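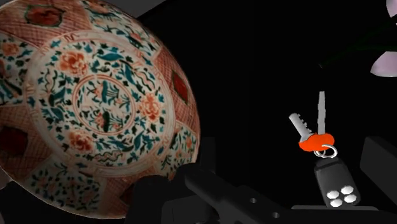

What does a simulator give a gripper team that a bench full of real objects doesn't?
Repeatability. The same start state can be loaded again with one setting changed, and the difference in the result can be put down to that setting.

That exchange came early in the open day at the Anemeo lab on 21 May 2022, and most of the afternoon followed from it. The program had been advertised as a hardware demonstration. Two thirds of it was simulation, with the physical arm brought in near the end for comparison. Members who came mainly for the arm may have been disappointed. Those who work on grasp planning got a good deal of detail.

Ekaette Onuoha, who runs the simulation side, took the first session. Her group works on mixed household objects, where the items in a set have little in common mechanically. A decorated porcelain plate and a set of car keys are a useful pairing. The plate is one rigid body with a smooth curved surface and a rim. The keys are several rigid bodies joined by a split ring, and their collective shape changes every time they are touched. A planner tuned for one tends to do badly on the other.

The group's simulator is called Olov. It was written as a contact solver and acquired a renderer later, and the order shows. Rendering is adequate, with textures good enough to keep a vision model occupied: painted scrollwork and red crosshatching on porcelain, orange rubber over the heads of the keys. Lighting is deliberately uneven. Onuoha said the dark backgrounds are kept in the training mix so that the segmentation network meets a gripper in matte dark grey against something close to black, where the outline of the finger has to be inferred from very little. She noted that the joint encoders already report where the fingers are, and that the network is asked to find them anyway as a check on calibration.

Contact got the most time. Olov treats each finger pad as a patch with its own friction and compliance, and the default time step is 2 milliseconds. Longer steps are cheaper but allow thin parts such as key blades to pass through each other before the solver catches the overlap. The remedy used at the lab is a local one: the step is shortened only while small parts are in close proximity. Someone asked whether this made run times unpredictable. Onuoha said it did, and that they schedule the batches overnight for that reason.

The current test set, Zarkgate, holds 2523 start states. Each one fixes the pose of every object, the pose of the wrist, the lighting and the random seed. Objects may start in orientations that no one would find on a kitchen bench, including unsupported ones. Those states are there to exercise the perception code, and grasp success isn't scored on them. A show of hands suggested that several visitors had assumed otherwise from the published summary, and the lab has undertaken to reword it.

The second session dealt with glazed ware. Porcelain is awkward for depth sensing because of specular reflection, and awkward for gripping because a parallel grasp on the rim loads a thin curved section from both sides. The group caps the commanded force at 30 newtons for everything in the set and sets a lower limit per object. Patterned glaze brings a separate problem. Strong printed lines can be read by an edge detector as physical edges, so that a circular band well inside the rim becomes a candidate grasp location. Two fixes were compared. The first masks any edge lacking a matching step in the depth data. The second retrains on the same plate geometry with the decoration swapped between runs. The second performed better in the results shown, although the first is much easier to add to an existing system. The slides gave both as bar charts with no error bars — a pity, given how close the two were on the smaller plates.

After the break the doors to the hardware bay were opened. The arm there is fitted with a two-finger gripper built by Khumalo, and the demonstration consisted of 50 picks of a key set from a felt mat, run from a queue prepared in Olov beforehand. The failures we watched were nearly all of one type: the fingers closed on the fob, the ring rotated, and the keys swung down far enough to touch the mat during the lift. The controller reads this as an unexpected load and stops. The simulated version of the same pick shows the swing but understates it. Onuoha attributes the gap to friction in the ring, which Olov models as constant and which in a real ring depends on wear and grime.

No porcelain was handled by the physical arm. The lab expects to begin those trials in November, starting with undecorated seconds from a commercial kitchen supplier.

Questions ran over time. The more useful ones concerned licensing and file formats. Olov reads the common mesh formats, but object mass and centre of gravity have to be entered in a separate text file, and a missing value is silently set to the default. Anyone intending to import their own models should check this first. The Zarkgate start states can be had on written request and are supplied without the object textures, which are covered by a different agreement. There is no graphical editor and none is planned.

Onuoha's slides are with the branch secretary and can be sent to members by email. The hardware results were still being tallied when we left and will be circulated separately. Parking at the lab is limited, and those attending the November session are asked to use the street entrance and sign in at the front desk.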